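Reading Aloud Without Tears: a picture book trial at Gukton Primary

Final report, Group 4
Somtochukwu Etim, Lautaro Benítez, Jaruwan Wiriya
Supervisor: Vasilis Tomić

1. What we set out to do

Our module asked for a piece of writing for children and some evidence that a child had met it. We wrote a picture book, Karaki and the Borrowed Hat, for readers aged six to eight who find print hard going. Karaki is a heron. The hat belongs to a goat, who wants it back. We had a much more ambitious plot in February, involving a lighthouse and a lawsuit, and our supervisor wrote "who is this for?" beside it in green ink.

The final text is 114 words long. It took us longer than any essay we have handed in.

2. How the text was written

We began with a list of words the class teacher, Hipólito Espinoza, said his pupils could already read with confidence. Anything outside the list had to earn its place by turning up at least twice. "Borrowed" survived on those terms. "Indignant" did not, although Lautaro argued for it through two meetings and still brings it up.

Each line was kept short enough to be read in one breath. We tested this by reading the drafts aloud to each other in the library café at Gumadside, where we were asked to keep the goat down.

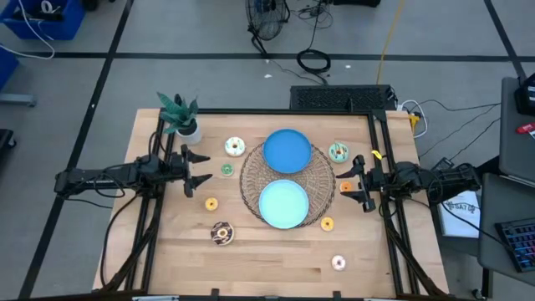
We also fixed the line breaks by ear. Our first layout split sentences wherever the page ran out, and Jaruwan noticed that she stumbled in the same spots each time she read it. Moving the breaks to the end of a phrase cured most of this. The exception was page nine, which we rewrote from scratch and then put back as it was.

3. The trial

We visited the school for two mornings. Five pupils read the book, first with one of us following along and then alone to a friend. We noted where they paused, guessed or gave up. Mr Espinoza sat in and said very little, which we found alarming.

All five finished. The repeated line ("That is my hat, said the goat") was read with more feeling each time, and by the last page it was being shouted. Three of the pauses came at "borrowed", all on its first appearance. One reader skipped the heron's apology altogether and told us it was boring. We have looked at it again and she has a point.

4. What we would change

Five readers is a small group, and they knew we had written the book, so some politeness must be allowed for — though not in the matter of the apology. We would like a second trial at Rundeck Juniors with someone else holding the clipboard.

The drawings need work too. Somtochukwu drew the heron, and two pupils took it for an umbrella.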